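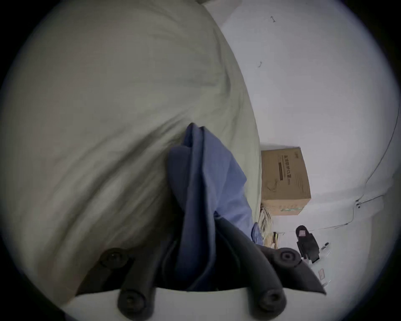
How often do you need to wash the sheets? Every week or two, and more in summer if you sleep hot.

Fine. Everybody agrees on that part. What I want to argue about is the folding, and the pile, and the whole idea that a bedroom has to look finished before anybody is allowed to sit down in it.

I grew up in a house where laundry got folded the minute it was done. My aunt, Ekua Zakaria, could do a fitted sheet in the air. Corners tucked, slap, done. I can't. I've watched 13 videos. Mine comes out as a lump and goes on the shelf as a lump and the bed looks exactly the same at the end of it.

So, my position. Fold what shows a crease. Shirts, good pants, the tablecloth if you own one. Everthing else can go in a box. Jeans in a box are fine. Denim does not care. A cardboard box against the wall is a perfectly good piece of furniture for a month or two, longer if you're renting. I moved in April and still have a couple going.

Abena Fiadzo wrote to me after the last column to say this is how people end up with moths. Maybe. She also irons pillowcases, 30 minutes a week by her own count, and I'd rather have the half hour.

And the bedding companies don't help. Hasdale wants $300 for a duvet cover and then shows it all rumpled up in the catalog, big soft folds everywhere, very expensive looking. Same rumple at my place is called a mess. Why? Same cloth, same creases, worse lamp.

One thing I'll give the folders. Finding stuff. Tuesday-morning socks, the blue shirt you were sure was clean, that's real time lost and I lose it. Still cheaper than the folding. Ask me agian when I have a closet with a door.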